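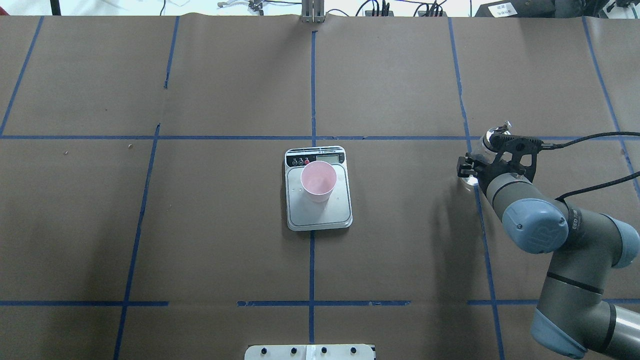 Depuis que je pèse les liquides au lieu de les mesurer au verre doseur, la table de l'atelier a changé d'aspect. Je note ici la configuration actuelle, à la demande de Sunee Wiriya, qui veut refaire la même chez elle et qui m'a posé par écrit plus de questions que je n'ai de réponses.

## Le plateau

Papier kraft brun, déroulé sur toute la longueur de la table. Le kraft absorbe les gouttes et se change d'un seul geste. Il a un défaut : il garde les plis. Je l'ai pourtant laissé à plat sous des planches pendant une nuit avant la pose, sans grand résultat. Un pli sous un pied de balance suffit à la faire basculer légèrement, et l'affichage met alors plus longtemps à se stabiliser.

Par-dessus, un quadrillage au ruban adhésif bleu. Les cases sont grandes, une par objet : la balance dans l'une, le flacon dans une autre, le reste libre pour poser ce qui est en cours. J'ai tracé sans règle – cela se voit sur les lignes de gauche – et je ne compte pas corriger avant le prochain changement de papier. Pour l'usage que j'en fait, un écart d'un centimètre est sans conséquence.

## La balance

Modèle de cuisine numérique, plateau gris argenté, trois boutons ronds dont un rouge. Résolution annoncée : un gramme. Contrôle effectué avec une masse de 100 g empruntée : 103 affichés au centre du papier, sur un pli, puis 100 après déplacement dans la case voisine. Depuis, je vérifie l'appui des pieds avant chaque série.

Le petit gobelet en plastique rose sert de récipient de pesée. Il est léger, il ne roule pas et il se repère de loin. Procédure :

1. Poser le gobelet vide au centre du plateau.
2. Remettre à zéro, attendre la stabilisation.
3. Verser, lire, noter.
4. Vider, essuyer, contrôler le retour à zéro.

Si le zéro a dérivé de 2 g ou plus, je recommence la pesée. En dessous, je note l'écart dans la marge.

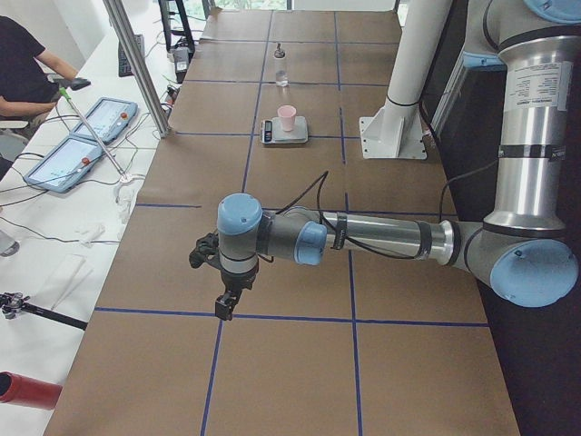
*Troltel, janvier*

Deuxième série. Le flacon en verre à bouchon blanc a maintenant sa case vers le fond de la table, un peu à gauche, et la balance reste devant. Je préfère cette disposition : la main qui va chercher le flacon ne passe plus au-dessus du gobelet.

Sept pesées à volume identique, étalement de 2 g entre la plus faible et la plus forte. Pour une balance de cuisine, je m'en contente. Le cahier en est à la ligne 907 et l'encre du stylo Kristiansen traverse toujours le papier, donc je n'écris plus que sur les pages de droite.

Reste la question du ruban. Le bleu se décolle sans arracher le kraft, à condition de tirer à plat et lentement. L'Oteson essayé à l'automne tenait mieux, mais il emportait la surface du papier avec lui. Sunee propose de tracer les cases au feutre. À tester sur une chute avant le prochain rouleau.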